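Progress report to Rindley, 8/1/25
Work package 2: fitting the block to its base

Work in this period was confined to the table task. The parts are a white block with a large circular hole and a black base.

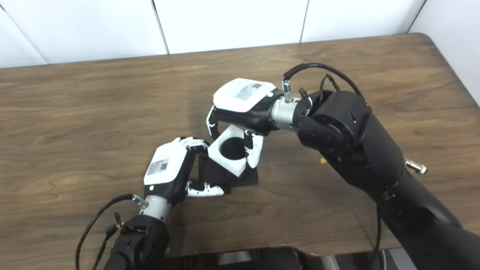 Assembly Group, Clamness

The log holds 1,539 attempts, of which 162 await review by Esi Nartey. Tilt of the block is recorded as a separate field. 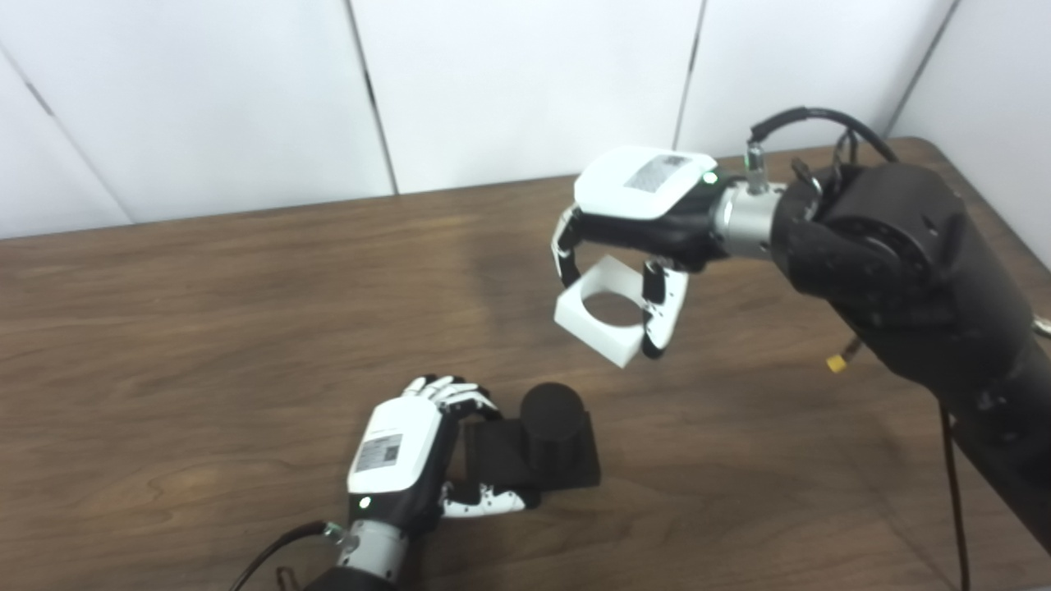 Does the review backlog delay the next stage?
It does not. Review runs alongside the table work and should close in October.

The base carries an upright black cylinder with a rounded top.

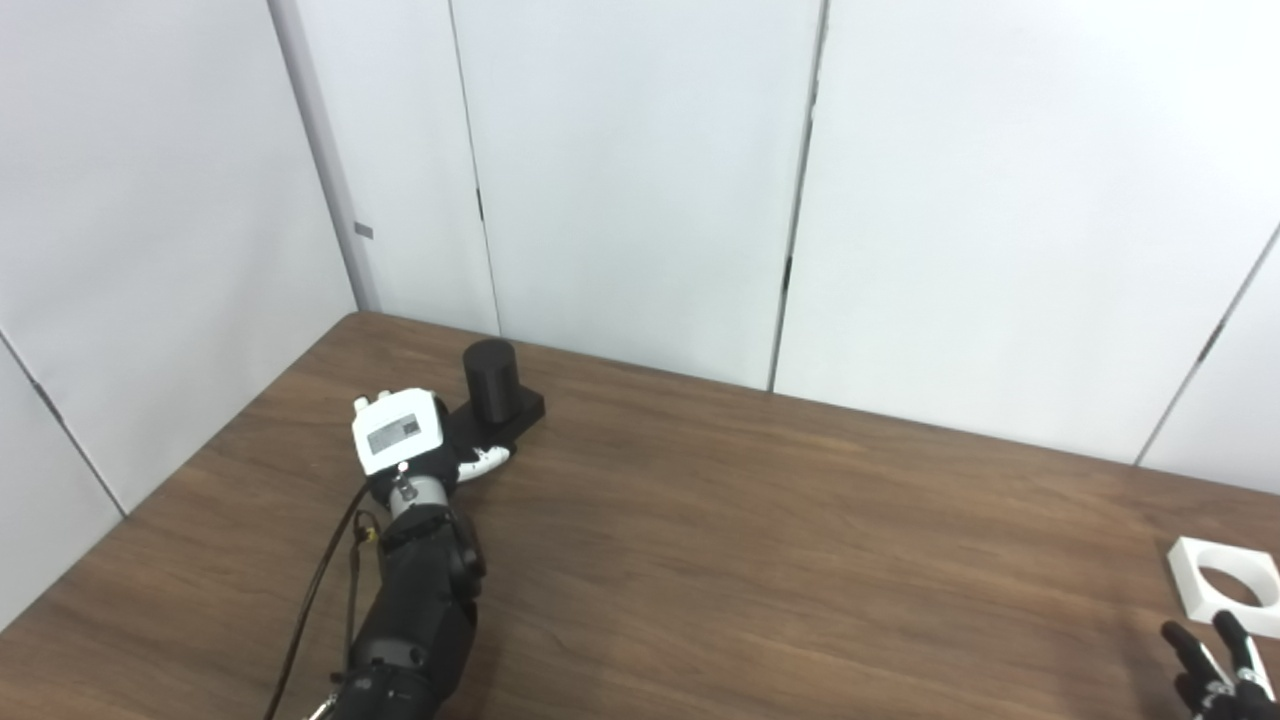
Its dimensions stay fixed for the next four work packages. Spare parts are on order from Ekevitz.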